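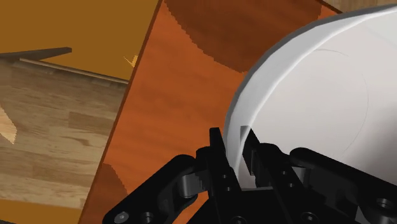 Search this site
Enter keywords
Go

Ceramics & Society, wk 6 handout
Tableware and the shift to plain white

Read before class: Holmgren ch. 2, Amin on hotel china (short, do it first). Royer is optional but good on glazes.

Where we got to last time: porcelain as luxury, imported, decorated, expensive. This week = how white ware got cheap and ended up in everybody's cupboard.

Terms
Body - the clay mix itself
Earthenware - lower firing, porous, needs glaze to hold liquid
Stoneware - fired hotter, dense
Bone china - bone ash in the body, can be made very thin
Bisque - first firing, no glaze yet

Weltstead pottery. Small works, mostly jugs at first. Then bowls and plates once they had molds. Pattern book lists 118 shapes, only 59 ever sold in any quantity (Holmgren p. 199). Why keep making the rest? Come with an answer.

Decoration drops off. Painters were the costly part. Transfer prints cheaper, plain cheapest. Hotels wanted plain anyway, easy to replace one broken piece without matching a pattern. Amin's main point, dont miss it.

Rims. Thick rolled rim chips less, stacks badly. Thin rim looks finer, chips in a busy kitchen. Kesov went thick for canteens, thin for the home line, same body for both. Paulík disagrees w/ Holmgren on the dates, see her footnote.

Foot rings - skip, covered in lab with Haruna Kinoshita. Bring an apron.

For discussion
Is plain ware a taste or a price?
Who is buying, who is washing up?
What survives in museums vs. what people ate from evry day

Short paper due 4/11/26. Two pages, one object from your own kitchen. Describe body, glaze, rim, foot, any maker's mark, then argue where it sits in the story. Drawings fine. Late papers go to Indira Amin, not me.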